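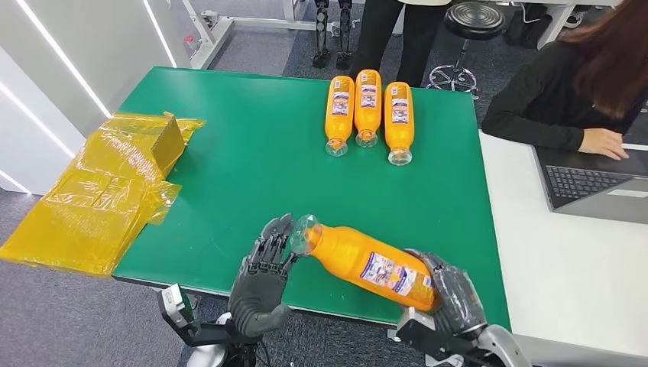

Bench, both hands on the bottle

Two-handed bottle handover drops the neck end
Posted by Zateck
Club project. Right hand holds the base, left supports the neck. Closing at 60 percent on both. Which hand should close first?

Ghasemi
Right first. Delay the left by 2 seconds.

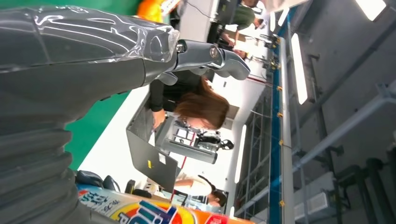
Wrist view, film still on the arm

Notance
Check your wrist view.

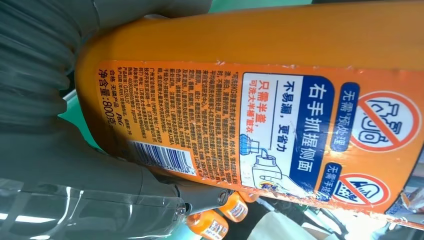 Ribbed finger at the neck end, label readable

Same grip works for us at 3 trials per setting.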